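OK so gripper week part two, since a few of you asked how the Brasten fingers worked out after all my complaining in July.

Short version: I ran both sets on the same pair of arms, same controller, same pick list. 300 tries each. No tuning in between, which hurt my soul a little.

The stock Rurngate jaws dropped stuff on me all week. They're fine on anything with flat sides. Anything round and they squeeze it right out the front like a watermelon seed.

The Brasten ones are softer at the tip and a lot more forgiving when the arm comes in crooked (mine always comes in crooked). Dropped way less. But they're slow to let go! You open, and the part hangs on for a beat and then lands wherever it feels like.

Handoffs are where it got interesting. Arm to arm, in the middle, I really expected the soft tips to win – and they didn't. Both sides squish, so neither one knows where the part is. Back to the stock jaws for that.

Also tried the Figueiredo controller for one evening. Lovely menus, and it lost the left wrist every time I asked for a fast move. Went back to the old Bamari box, which looks like a garage door opener and has never once let me down.

Cables, ugh. I've rerouted the purple ones so many times. If they're tight, the wrist fights them, and if they're loose they flop over whatever you're trying to grab. Loose is winning for now.

Someone asked about cost: 325 for the Brasten pair, shipped. The printed mounts were another weekend of my life.

Next up is small stuff going in and out of a cup, with the jaws set to 135 on the close limit so I quit crushing things. Both arms in at once, wish me luck.

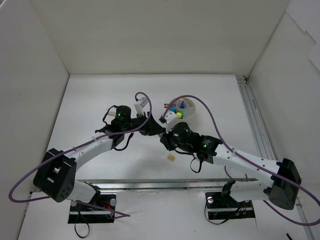 Lejla Ionescu: Try the soft tips on one arm only and keep stock on the other. My handoffs got a lot better once just one side could squish. And drop your close speed before you touch that limit again!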